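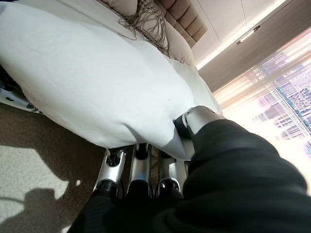

Hurnska is a women's workwear label built around tailored separates sold by individual piece. It was founded by the pattern cutter Jhosep Quintero, who had earlier worked on uniform contracts. The label is known mainly for its block system, in which jackets, trousers and skirts are cut from a small set of base patterns and can be combined across seasons. Its garments are sold under three line names: Ríos (jackets), Mistano (trousers and skirts) and Triromance (dresses and blouses).

Background

Quintero trained as a cutter and spent the first part of his career drafting patterns for hotel and airline uniforms. Uniform contracts require that a garment ordered in one year match a garment ordered several years later in cut, shade and trim. Hurnska applied the same requirement to office clothing. A customer who bought a jacket could return later for matching trousers without having to replace the jacket.

The first collection contained one jacket, one straight trouser and one knee-length skirt, all in charcoal wool twill. A navy version followed in November of the same year. Blouses were not offered until the third collection, when a small outside workroom was taken on to sew lighter fabrics.

Block system

A block is a plain base pattern without seam allowance or styling detail, from which finished patterns are drafted. Hurnska keeps four jacket blocks, three trouser blocks and two skirt blocks. Each block is numbered, and the number is printed on the inside label of every garment made from it. Two jackets with the same block number have the same shoulder width, armhole depth and back length, even if the lapel, pocket and closure differ.

Block 300 is the most widely used jacket block. It has a natural shoulder, a two-piece sleeve and a waist seam placed slightly above the wearer's natural waist. It is used for the single-breasted Ríos jacket and for a collarless variant introduced later. Block 1107 is a longer, straighter shape with a dropped armhole, intended to be worn over knitwear. Block 1397 is a trouser block with a high rise and a full-length straight leg. The numbers record drafting sheets and do not indicate size or date.

Sizes are graded from a middle size in both directions. The grade is uneven: the increase at the hip is larger than the increase at the shoulder in the upper half of the range. Jackets and trousers are sized separately, and the company does not sell suits as fixed sets.

Ríos

Ríos jackets are half-canvassed. A layer of woven interlining runs through the chest and lapel, and a fusible interlining supports the lower front. The lapel is a notch type of medium width in most versions. A peak lapel is offered on the double-breasted model only. Sleeves are fully lined, and the cuff has a working vent with four buttons.

The body lining is cut with a pleat at the center back to allow movement. Early jackets had a viscose lining that wore through at the armhole, and this was replaced with a heavier cupro twill. Jackets made before the change can be recognized by a plain woven label. Later ones carry a label with a stitched border.

Mistano

Mistano covers trousers and skirts. The trousers have a curved waistband in two parts, joined at the center back with a wide seam allowance so that the waist can be let out. Hems are delivered unfinished on request. Three leg shapes are offered: straight, tapered and wide. The wide leg hangs from a pair of deep front pleats that open toward the pocket.

The skirts are a straight model with a back vent and an A-line model with side pockets. Both are lined to just above the hem. A pleated skirt was sold for two seasons and then withdrawn, as the pleats could not be reset reliably after home washing.

Triromance

The Triromance line is lighter in weight and less structured. It includes a wrap dress, a shirt dress and several blouses with tie necks or stand collars. The name is taken from a three-color print used on the first blouse, in red, cream and dark green. The print has been reissued in other color groups, though the original has not been repeated.

Triromance garments are drafted on separate blocks with more ease through the bust and upper arm. Their measurements do not correspond directly to those of the Ríos jackets. The sizing notes advise choosing a blouse by bust measurement and a jacket by shoulder measurement, even where this gives two different sizes.
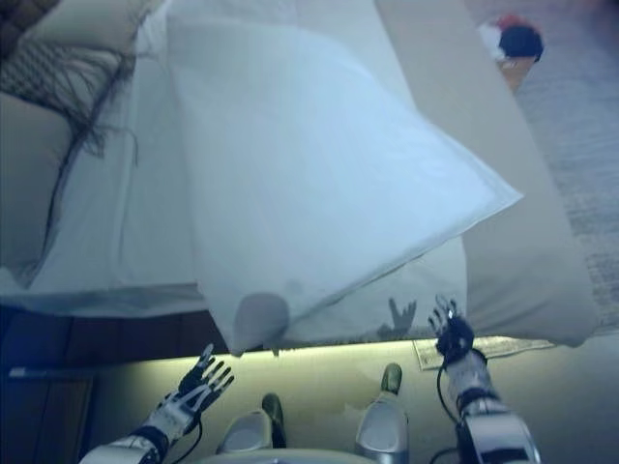 Can a Hurnska jacket be matched with trousers bought in a different year?

A match is possible when both garments carry the same shade code, which is printed under the block number on the inside label. Wear and repeated cleaning can still cause a visible difference between an old piece and a new one.

Color

The permanent colors are charcoal, navy, black and a warm mid-brown. Seasonal colors are added in small quantities and are not guaranteed to return. Bright suiting was introduced late, beginning with a deep red in shade code 3271. The red was dyed as finished cloth, and two dye lots from the first season differ slightly under daylight. Later lots were checked against a retained swatch before cutting.

Seasonal colors are generally offered in one jacket and one trouser at a time. A matching skirt is added only if the remaining cloth allows it.

Fabric and care

Most tailoring is made in wool twill of medium weight. A wool and mohair blend is used for summer jackets, and a brushed wool for the 1107 block. The mohair blend creases less than the twill but shows needle marks if it is altered, and the care leaflet advises against moving seams on it. Trousers in all fabrics are lined to the knee at the front.

Jackets are labeled for dry cleaning. The leaflet recommends brushing and airing between wears, with steam used at a distance from the cloth. Blouses in cotton and viscose may be washed by machine at a low temperature and dried on a hanger. The tie-neck blouses are pressed with the tie laid flat — pressing over the fold leaves a line that is hard to remove.

Alterations

Garments are made with wider seam allowances than is usual in ready-to-wear clothing. The side seams of the jacket, the center back seam of the trouser and the side seams of the straight skirt can each be let out. Sleeve length is altered from the shoulder on jackets with working cuffs. The shoulder itself is not considered alterable.

A revised alteration guide was issued in September 2024. It added drawings for the collarless jacket and corrected the hem allowance given for the wide-leg trouser.

See also

Block (pattern making)
Half-canvas construction
Office dress
Separates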